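Curden Cell: Collecting Garment Handling Episodes

Gallery / Tanen project / December

Rirkenel runs the Curden cell to record teleoperated demonstrations for the Tanen policy. Each episode stores both arms' joint positions, gripper states and the overhead video at a common time base. The target for the garment set is 1000 accepted episodes, delivered in batches of 100.

1. Two-arm station, fabric task 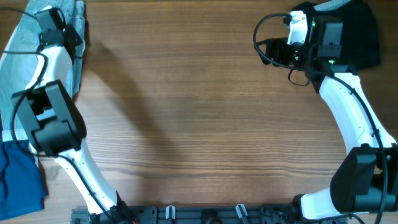

Both arms over the wood tabletop, with the left gripper above a light blue cloth and the right gripper at a dark one. The middle of the table is clear.

2. Episode rules

An episode starts with both grippers open and ends when the operator presses the pedal. Regrasps are kept. Episodes with a joint fault or a dropped video stream are discarded at upload.

Fabric positions are changed between episodes from a printed list of layouts. Dark and light fabrics are mixed within every batch, as the first Tanen model was trained mostly on light ones and missed edges on navy material.

3. Labels

Hamann, our review tool, assigns each episode a task name and a result. Two reviewers check every batch; disagreements go back to the operator's log. Joint data is resampled before training and the raw files are retained.

Next gallery: rigid objects
Back to Curden cell index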